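5 Einrichten der Zweiarmzelle Kulleto für Kartonware

Dieser Abschnitt beschreibt die Ersteinrichtung des Arbeitsplatzes nach Abschluss der mechanischen Montage (Abschnitt 4). Er gilt für Kulleto mit zwei Parallelgreifern und Handgelenkkameras. Für die Ausführung mit Sauggreifer siehe Beiblatt Mandeck.

Stand: 13. August 2023. Bearbeitung: Hauke Schwerdtfeger. Technische Prüfung: Wojciech Urbańczyk.

5.1 Voraussetzungen

– Beide Arme sind verschraubt und referenziert.
– Die Steuersoftware Cuvton ist installiert, die Lizenz ist freigeschaltet.
– Der Not-Halt ist angeschlossen und geprüft (Prüfprotokoll, Anhang B).
– Arbeitsfläche und Podest sind frei von Spänen, Kabelbindern und Verpackungsresten.

VORSICHT
Quetschgefahr zwischen den Greiferfingern. Während der Schritte 5.2 und 5.3 nicht in den Arbeitsraum greifen. Die Geschwindigkeit ist im Einrichtbetrieb auf 40 mm/s zu begrenzen.

5.2 Greifer öffnen und Kamerabild prüfen

1. Hauptschalter einschalten und warten, bis Cuvton beide Arme als bereit meldet.
2. Im Menü Einrichten den Punkt Greifer wählen und beide Greifer auf 100 % Öffnung fahren.
3. Arme in die Grundstellung fahren. Die Finger dürfen weder Werkstück noch Podest berühren.
4. Kopfkamera aufrufen. Podest und Karton müssen vollständig im Bild liegen. Liegt der Karton teilweise außerhalb, die Kamerahalterung lösen, nachstellen und mit 4 Nm wieder anziehen.
5. Handgelenkkameras nacheinander aufrufen. Beide Fingerspitzen müssen sichtbar sein und dürfen einander nicht überdecken.

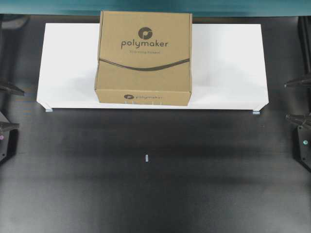
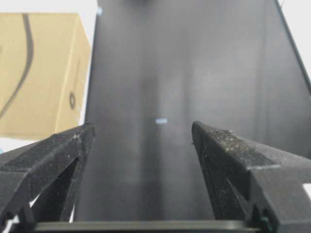
Kartonware am Arbeitsplatz; Greiferfinger geöffnet.

6. Belichtung einstellen. Das Podest darf hell erscheinen, der Aufdruck des Kartons muss sich klar abheben. Zuerst die Raumbeleuchtung anpassen, danach erst die Verstärkung im Kameramenü.
7. Mit Speichern bestätigen. Die Einstellungen werden je Kamera getrennt abgelegt.

Hinweis: Staub und Fasern auf den Fingern verfälschen die Kantenerkennung. Finger vor jedem Einlernen mit einem trockenen, fusselfreien Tuch abwischen. Keine lösemittelhaltigen Reiniger verwenden.

5.3 Karton einlernen

1. Geschlossenen Karton flach auf das Podest legen. Eine mittige Lage ist nicht erforderlich, die Vorderkante des Kartons soll aber annähernd parallel zur Podestkante liegen.
2. Im Menü Werkstück den Punkt Neu wählen und eine Bezeichnung vergeben.
3. Kantenlängen und Höhe des Kartons eingeben. Maße am Karton abnehmen, Katalogangaben weichen mitunter ab.
4. Erkennung starten. Cuvton legt einen Umriss über das Kamerabild. Verläuft der Umriss entlang des Aufdrucks statt entlang der Kartonkante, den Filter Druckbild aktivieren und die Erkennung wiederholen.
5. Greifkraft auf 67 % einstellen. Bei weichem Wellkarton in kleinen Schritten verringern, bis die Seitenflächen nicht mehr eingedrückt werden.
6. Probegriff im Einrichtbetrieb ausführen: anfahren, schließen, 100 mm anheben, absetzen.

Hinweis: Bricht der Probegriff mit Meldung E-12 ab, stimmt die eingegebene Höhe nicht mit der gemessenen überein. Schritt 3 wiederholen.

5.4 Abschluss

Die eingelernten Daten über Datei > Sichern auf einen externen Datenträger schreiben. Nach einem Wechsel der Fingereinsätze (Zubehör Pfeiffer) ist Abschnitt 5.2 vollständig zu wiederholen, Abschnitt 5.3 nur ab Schritt 5. Bei Anlagen mit Softwarestand vor Oktober gehen die Belichtungswerte beim Ausschalten verloren – in diesem Fall vor dem Sichern die Aktualisierung einspielen.

Weiter mit Abschnitt 6, Ablaufprogramm anlegen.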